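Clearing the work table, and what went back on it

The table in the back room had become storage. By November there were 30 separate objects on it, counting the jar of pens as one, and I had moved my writing to the kitchen. I wanted the surface back, with a rule simple enough that I would still be following it in spring.

The method came from Gizella Kelemen, who ran the stockroom at McIntyre when I worked there. She sorted everything by interval of use. Anything touched daily stays within reach. Anything touched weekly goes on a shelf in the same room. The rest goes in a labeled box elsewhere. She allowed no fourth category, and I have kept to that.

Sorting took 20 minutes. The boxes took longer, mainly on account of the labels. I write the contents on the short side, in capitals, with the month underneath. Two boxes went to the hall closet and one went to my sister in Vodley, who had been asking for the slide mounts anyway.

The part that needed some thought was the small stuff: straps, clips, cables, a key ring with no keys. Loose on a tabletop, these spread out. A shallow tray with a raised rim holds them in one place and can be lifted off in one motion when the surface needs wiping. Mugs I treat as visitors. They are allowed on the table while in use and go back to the kitchen at the end of the day.
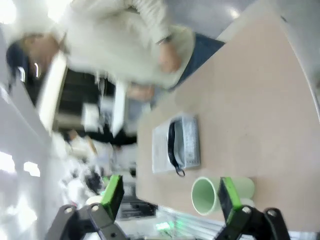
How big should the tray be?

Large enough for the longest thing you keep in it when folded once, and no larger. Extra area fills up within a week.

I tried a deeper bin first, bought at the hardware store in Miltwood, and gave it up after 5 days. Items at the bottom stopped being used and I forgot they were there. It now holds light bulbs.

Still open: the lamp cord, which crosses the left side of the table and catches on my sleeve. A clip under the edge would probably fix it. I have one in the weekly box.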